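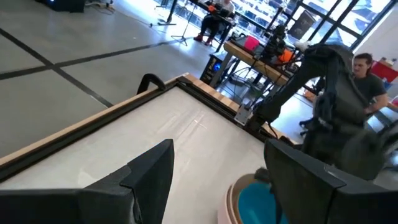
**How does a robot pick up a bowl without breaking it?**

It closes its gripper slowly and stops as soon as it has a good hold. A gripper is the robot's hand. Most have two fingers that move toward each other, like your thumb and first finger when you pinch a raisin.

That sounds easy, but you have been practicing since you were a baby. A robot needs help from the people who build it and test it.

## Fingers first

Grippers come in many shapes. At the Volcombe workshop, testers try different fingers on the same jobs. Flat fingers are good for boxes. Thin fingers can slip over the rim of a cup. Soft tips grip smooth things better, but they wear out sooner.

Bowls are harder than boxes. The sides are curved, so flat fingers touch them in only a few small places. One way around this is to put one finger inside the bowl and one finger outside, and pinch the rim. You may carry an empty cereal bowl the same way.
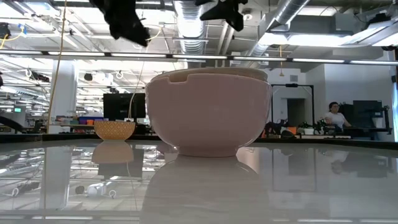 The gripper also has to come down in the right spot. If it is off by the width of your fingernail, a finger can bump the rim and push the bowl away. This is where cameras come in.

## Where should the camera go?

A camera on the robot's wrist gets very close to the object. It moves when the arm moves, so it can see what is between the fingers. But it can't see much of the arm it is riding on.

A camera that stays in one place beside the table sees things from the side. It can show how high the fingers are above a bowl. A camera up high sees the whole table at once, but small things look small.

Testers compare all these views. Often the robot does best with more than one.

## One arm or 2?

One arm can move a cup from here to there. With two arms, a robot can hold a bowl still and put something into it. The hard part is keeping the arms from hitting each other.

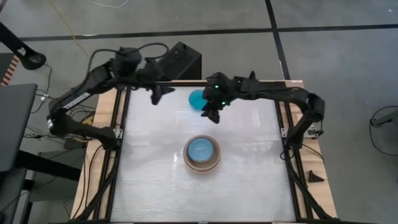

Both arms have to share the space over the table. A computer called a controller tells each joint how far to turn and how fast. If one arm is in the way, the other has to wait or go around.

## Making it a fair test

In September, the Volcombe testers compared two kinds of fingers, named Mumamen and Tavares. Each kind got 50 tries at lifting the same bowl. The bowl started in the same place every time – if it had moved, the test would not have been fair. The Tavares fingers dropped it 5 times. The Mumamen fingers dropped it more often, but they were faster.

So which is better? It depends on the job. For dishes, you would probably pick the careful ones.

## Try it yourself

Use kitchen tongs to lift a plastic cup. Then wrap a rubber band around each tip and try again. Write down how many times you drop the cup each way.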